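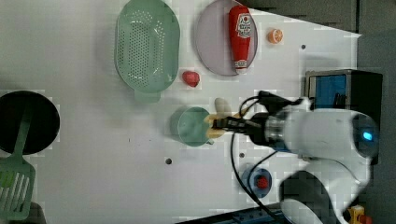 Section 3. Laying the table

By now you've got the Batodico tabletop level and wiped down (Section 2), and you've got a bin full of pretend groceries that you'd love to dump out all at once. Please don't! I did it that way for my first few layouts and spent the rest of the afternoon picking fruit up off the floor. Laying the table takes me about 14 minutes when I go in order, and most of that is me fussing with the colander.

I'm going to walk you through the Breakfast Layout first, as it uses the fewest pieces and they're all ones you'll use again. The Supper Layout in Section 4 is the same thing with more plates. If you bought the Nelline food pack secondhand, look through the parts list at the back before you start. The strawberries go missing a lot.

What you'll need on hand

The colander (oval, pale green, short flat handle)
The green cup
The big round plate
The small blue plate and the small green plate
The ketchup bottle
The banana, the orange half and the strawberries
The toaster oven, if you're using one
A soft dry cloth
A roll of painter's tape

The Nelline sticker sheet isn't part of this section. Leave it in its bag.

Before you start

Stand where you're going to be standing when the table is in use. Everything I say about left and right is from that side, with "far" meaning the edge away from you and "near" meaning the edge at your belly. I once wrote out a whole layout from the wrong side and had to flip it, and I still find mistakes in it.

Wipe the top once more with the dry cloth. White shows everything, and a crumb under a small plate will make it rock.

CAUTION: The pretend fruit is sized for little hands, and some of it is sized for little mouths too. Keep the strawberries and anything else that small away from kids under three.

Placing the big pieces

1. Start with the colander. It goes in the far left corner area, bottom down, with its handle pointing toward you. Leave a hand's width between it and the edges of the table. I know it looks nicer turned sideways, and I turned mine sideways for ages, but then the handle sticks out right where the plate wants to be and people catch it with a sleeve.

2. Set the big round plate to the right of the colander, close to the far edge. The two shouldn't touch. If you can slide your fist between them, you're good.

3. Put the toaster oven on the right side of the table, if you're including it. Lift it with both hands and set it down flat, don't drag it (there's a long gray scuff on my first tabletop that never did come out). Turn it so the door opens toward the middle of the table and the knobs are easy to reach.

CAUTION: In this layout the toaster oven is only a prop. Leave it unplugged with the cord tucked away, and never put pretend food in an oven that somebody might turn on. The plastic pieces will melt and the smell stays for weeks.

4. Step back and look at the middle of the table. You want a good open stretch there, and it should feel like too much. It'll fill up.
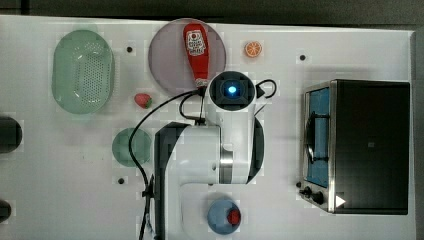

A word about weight while we're still on the big pieces. My toaster oven comes in at 2,175 grams on the kitchen scale with the tray out, and the tabletop handles that without any trouble. If yours is one of those deep double-rack models, put it over a leg and not out over the middle. The Gaillard folding stand in particular gets a little bouncy in the center – it's fine for plates and cups, but I wouldn't ask it to hold up an appliance.

Placing the small pieces

5. Lay the ketchup bottle on the big plate, on its side, label up, cap pointing toward you and a bit to one side. Yes, on its side. Standing up it gets knocked over by the first elbow that comes along, and then it rolls, and it always rolls toward the far edge. Lying across the plate it stays put because the rim holds it at both ends.

6. Set the orange half to the right of the plate with the cut side up. It's my favorite piece in the whole pack and I like being able to see the segments.

7. One strawberry goes on the bare tabletop, near you from the colander. Give it some space. It's meant to be the thing that has been "dropped" and needs washing, so it shouldn't look like it belongs to anything.

8. Put the small green plate on the left side, a little nearer to you than the strawberry.

9. The small blue plate goes along the near edge, just right of the middle, and gets one red fruit. I put the fruit toward one side of the plate and leave the rest open, so there's room to add another when the game gets going.

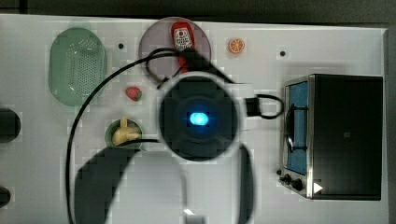
10. Finish with the cup and the banana. The green cup stands in the middle of the table, open side up, and the banana lies next to it. You can begin with the banana somewhere else if you want a harder first round, but with small children I'd keep the two close together.

NOTE: If your tabletop is one with small dark fittings set into the surface, don't stand the cup or the small plates right on top of one. Move over an inch. A cup that's half on and half off wobbles, and a wobbly cup gets blamed for everything.

Marking your spots (optional)

I resisted this for the longest time and now I do it for every layout. Once you like where things are, tear off 2 little bits of painter's tape for the colander (one at the handle, one at the opposite end) and one bit each for the plates. Write on the tape with a pencil, just "colander" or "blue" or whatever, and keep the tape out of the area where hands will be working. Next time you can lay the whole table without opening this guide at all, and I won't be offended.

Don't leave the tape down over the summer. On the Batodico top it peels clean for a month or so and after that you'll be rubbing at it with cooking oil.

Checking the layout

Before you let anybody loose on it, run through these:

The colander handle isn't hanging over an edge.
The bottle is lying inside the plate's rim and doesn't roll when you tap the table.
You can reach the far edge without leaning on the near one. On my table it's 70 centimeters front to back, which suits me, but a shorter helper will need the step stool.
The oven door opens all the way without hitting a plate.
There's still bare tabletop around the cup.

If something fails, fix that one piece and leave the rest alone. I've gotten into trouble shoving everything over "just a bit" to make room, and then you're starting from step 1.

The first game: putting the fruit away

You don't need the Staltetti card deck for this, although the green cards (Kitchen Helper) go well with it if you've got them. The idea is that each piece has somewhere to go and the players take turns getting it there.

a. Banana into the cup.
b. Loose strawberry into the colander.
c. Anything else you've added, onto whichever plate the players agree on. Let them argue. It's half the fun!

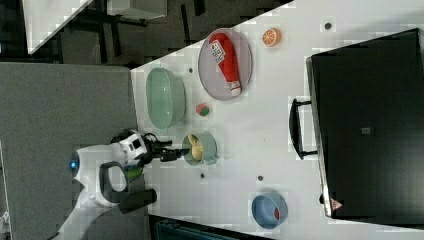
Some people like to play the whole game with the starting pieces and some like to slip in extras, and I'm firmly in the second group. One or two is plenty. I'll put out something that isn't food at all, like the little multicolored cube sitting next to the oval bowl, and wait for the players to decide whether it's a snack or not. Keep your extras on the far side, near the colander and the plate, so that the middle stays open for the cup. The ketchup can stay where it is on its plate through the first game, as it doesn't get its turn until Supper.

If the banana won't stay in the cup

Push it in stem down. If it still tips the cup, your cup is probably one of the light ones from the older Nelline pack. Drop a few coins in the bottom, or press a bit of modeling clay under the base – the clay works better but you'll want to peel it off before it dries.

Putting it all away

Small pieces first, then plates, then the colander, oven last. I use the colander as a carrying basket for the fruit, and that gets it all to the shelf in one trip. Stack the small plates inside the big one with a folded napkin between them if you care about scratches. Wipe the table. Count the strawberries.

Then on to Section 4, where the ketchup finally gets used.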